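Against the second decimal place

There is a habit among people who build handheld grippers at home, and I include myself, of treating the gripper as the project. We post the jaw geometry, the finger compliance, the encoder resolution. We argue over whether a printed linkage with 0.2 mm of slop is acceptable. Then we clamp a bit of foam to whatever table is free and start recording, and the table, the wiring and the object never get a paragraph of their own. I think this is the wrong way round, and having spent most of the spring on the second version of my own pair, I want to argue the case properly.

The position I am arguing against was put most clearly by Rónán Mac an tSaoi, in a long reply to my last post. His view is that the device is the only part of the chain a hobbyist fully controls, so the effort should go there. A poor jaw signal contaminates every recording made with it. A poor table contaminates only the session in which it was used. Tables can be swapped in an afternoon and the recordings repeated.

The last step is where we part. Repeating recordings is the expensive operation. My first batch came to 2,504 demonstrations, made over several months at the shared workshop in Clesumholm, and I have no intention of making them again. When I went through the rejected ones, jaw measurement accounted for very few. Most were lost to a cable pulling at the wrist, to the work surface creeping under a sideways push, or to the object starting in a pose so similar to the last that the recording added nothing.

Take the cables first. A tethered gripper is cheaper, lighter and easier to synchronise than a wireless one, and I would still choose it. But the tether applies a load, and the operator compensates for the load without noticing. The compensation goes into the data as if it were part of the task. Routing the cable back around the wrist and off the edge of the table moves most of that load to the forearm. It costs nothing and takes ten seconds to put on. I have yet to see it in a published parts list, presumably on the grounds that it has no part number.

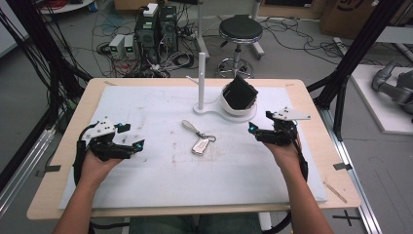
Small flat objects make the point better than large ones. A mug forgives a great deal. A tag on a ring with a fabric loop does not, as it is really three objects with different stiffness, and the operator must choose which of them to take hold of. Pinch the metal and the strap trails. Pinch the strap and the metal swings. With both hands in play there is a further choice of which side goes first, and people settle into a preference very quickly. If the preference is never broken up deliberately, 100 recordings of that task contain perhaps three distinct ones. No improvement in the encoder will recover the rest.

Foam deserves a defence as well. Rónán calls it a crutch, and he is correct that it lets the fingertips sink a little below the object, which a hard bench would not allow. Grasps learned on foam may well be optimistic. On the other hand, a hard bench punishes every misjudged approach with a knock to the fingers, and the printed ones crack at the second layer above the pivot. My preference is to start on foam, clip it down at the edges so it cannot creep, and move to the bare surface once the operator is consistent. The stains it collects are a nuisance only if they are always in the same place relative to the object, so turn the sheet from time to time.

Vlasta Zelenák, who built the Hrubý variant of the linkage, has a stronger objection. She points out that discipline about the surroundings does not travel. I can publish a jaw and somebody in another country can print it. I cannot publish my habits, and a written procedure of any length will be skimmed. This is true, and I do not have a full answer to it. What I would say is that we have barely tried. The Lindell notes run to 800 lines on calibration and give the work surface one sentence.

My proposal is modest. Any build log for a handheld gripper should state the surface and how it is fixed, the cable path from the device to the first point of support, and the rule used for placing the object between recordings. Mustari, the logging script several of us share, already has a free-text field that would hold all of it. In the logs I have been sent, that field is mostly blank.

I will be filling mine in from now on. The third version of the jaw can wait until I have used up the foam.

12 comments | 4 shares

Text may be reused with attribution. Contact | Back to top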